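June 19, 2023

Enclosure, fabric and cable tidy. Present: Waldemar Marciniak, Aniela Zalewska, me for the second half.

Re-hung the black fabric on all sides. The old lot had sagged on the left and was letting daylight across the tabletop after lunch. New cloth is the Fliletti stock, cut 14 cm over length and folded at the hem. Lux reading at table height was 1454 with the old fabric at its worst; not repeated yet with the new.

Aniela wiped the tabletop with the damp cloth only. No solvent — it left a haze on the black finish in October and we are not doing that again.

Clamps checked by hand. One at the upper left needed nearly a full turn. The rest held. Marked the hex key with tape and put it back in drawer 4.

Cables across the upper panel still cross. Waldemar wants them run along the edges. I would leave them until the Skustgate order arrives, then do both in one go. Slack is adequate and nothing touches the fabric.
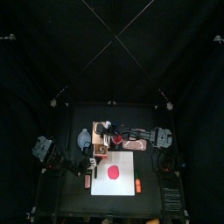

Bench and Fixtures Group, Setiawan Workshop

White board placed flat, centered in the near half, long side toward the front. Keep it there between sessions. If it has to come out, note it on the sheet.

Open items:
Repeat lux reading, same meter, same hour.
Ask Krystyna Makowska whether the offcuts are wanted.
Star brackets on the far edge — check the middle one for play.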